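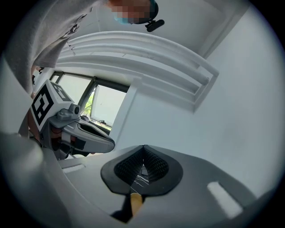

Mahfuz Majumder
In my opinion you clean the pads too often. The maker says 3,000 closings, and with us they live longer than this.

Share 3

nazma_n
I am the one who started the thread, so I answer first. Our pair is from Rorex, bought in April. The mesh on the pads catches dust, and then small things begin to slide. I brush it every 15 minutes of work, dry, with a soft toothbrush. Mahfuz, what do you grip? We do mostly wood pieces.

prenura_fan
Dry brush is OK. Please no alcohol on the mesh, I ruined one pad with it. The two halves became stiff and did not fold any more.

Mahfuz Majumder
I used alcohol for a year without problem. Maybe you had another material. To Nazma: plastic cups and cloth. The counter showed 3,201 when I changed the first pad, and it was still good.

nazma_n
Cloth makes no dust, so I am not convinced. But I will try a longer interval and write the result. One more question: after you change a pad, do you check the marker block also? Mine had a loose screw and the tracking jumped.

tukgate7
Yes, always. I tighten the block first, then the camera bracket, then calibrate again. If you calibrate before the bracket is tight you must repeat everything.

6 comments
Share 15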